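17 September 2018

Cellar humidity at 7 a.m. was 73 percent, down two points from Sunday. I moved the hygrometer off the floor and onto the second shelf, where it should have been from the start. The loaves from the weekend are holding. The rye made with the Salminen flour has the tighter crumb and cuts without dragging, but it is sourer than I want.

The starter is the problem. I have been feeding it 100 grams of flour to the same weight of water, and by the afternoon it smells of solvent. Reijo Pitkänen says to halve the seed and keep the ratio. I will try that for a week before changing anything else. 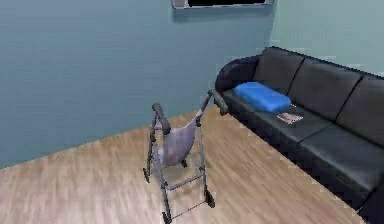
Second batch mixed at 9:40. Dough temperature 79 Fahrenheit, which is high for a rye sour. I used cooler water for the final build and got it down to 76. The mixer (the old Trina) still slips on second speed when the bowl is over half full, so I finished by hand with a wet scraper. Keith Quinlan has a belt that may fit. He wants to see the old one first.

Bulk rise took 2 hours. Shaped, floured, into the tins. I scored one and left the other alone to compare the crust. 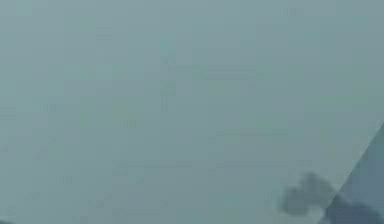
Baked at 480 for fifteen minutes, then 400 until the probe read 205 in the middle. The scored loaf opened cleanly along the cut. The other split low on one side, about where the tin is dented. Weight loss was close to equal, so the scoring changes the shape and very little else.

Elli called at noon about the order for December. She needs the count by the end of the month and wants half of it with caraway. Orvokki wants none with caraway. I wrote both down and will let them settle it.

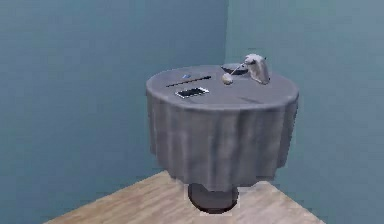 Corner with the round table.

Evening: starter fed at the new ratio, jar marked with tape at the starting level. No visible rise after an hour, as expected at 66 degrees. Flour on hand is enough for four more batches if I keep the tins at the present size. Next reading at 7. Ask Aatos whether his scale is free, mine drifts by 2 grams once it warms up.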